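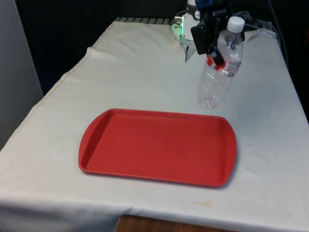

The bus to Closville leaves at 7:30 in the morning, which is a rude hour to learn that boxers are cheerful people. Our club had been invited to the open day at the Longo gym, and 30 of us went, most of us juniors and a few of us old enough to need the rail on the stairs.

Longo sits over a tire shop on the east side of town. It runs free boxing classes for kids after school, with a homework hour first, and the homework hour is enforced harder than anything that happens in the ring. No finished math, no gloves. One of our juniors asked if that rule applied to visitors and was handed a worksheet.

The morning was pad work and footwork drills. Their kids are quick and polite, and they apologize after hitting you, which somehow makes it worse. I did three rounds on the heavy bag next to a girl who came up to my elbow and told me to keep my left hand up. She was right all three times.

The gym has 86 kids on its books and 43 lockers, so everyone shares, and the gym treats this as part of the training. Having smelled the locker room, I agree it builds character.

Lunch was rice, beans and a speech. The speech was about the new ring, which was bought secondhand from the Enar club when it moved, and it was longer than the lunch. Then came the sparring, light contact only, two minutes a round. Estik, the other visiting gym, brought matching jackets and a drum. We had neither, and I think it showed. Our middleweight did well until he stopped to wave at his mother.

They gave us a tour of the study room too — 39 chairs, one good lamp, and a shelf of trophies that the chess group won. The boxers don't like to talk about that shelf.

Next open day is in June. The stairs are steep, parking is behind the tire shop, and juniors should bring their own hand wraps and a pencil.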